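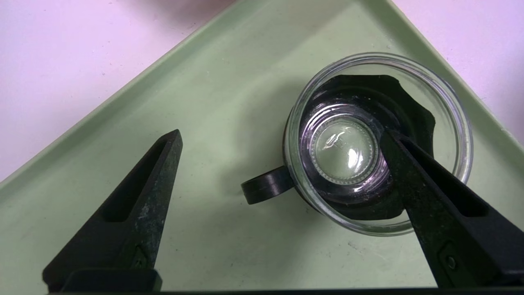 Joltside opens its equipment planning desk to small kitchens and cafes

17 July 2023 - I'm Anathi Moodley, and I run purchasing at Joltside. As of today, anyone thinking of buying a tabletop arm for handling cups and glassware can book time with us before spending a cent. Yes, it's free!

We started this after our own shopping went sideways in April. I had a nice tidy budget for the arm itself and almost nothing set aside for fingers, trays or the hours it takes to teach the thing a new cup. A round glass with a handle on the side is a fussy item to pick up, and I really wish I'd put it on my test list before I signed anything.

So we wrote up what we learned with our friends at Skirorar (they do the fitting work) and turned it into a planning sheet. It has 168 line items, which sounds like a lot - but you'll skip plenty of them if you only handle one kind of cup. Spare fingers get their own section, and so do trays and mounting.

A planning session runs over video with one of our five advisers. Bring your floor measurements and a few of the cups you use every day. If you'd like a paid site visit afterward, that's $355, and the Stomeo starter set of fingers and trays is $1,676 before shipping. Leasing is handled by Ginting, and they'll quote you separately.

Booking is open now on the Joltside website. Press questions can come straight to me through the contact page, and I'm happy to send the planning sheet along too.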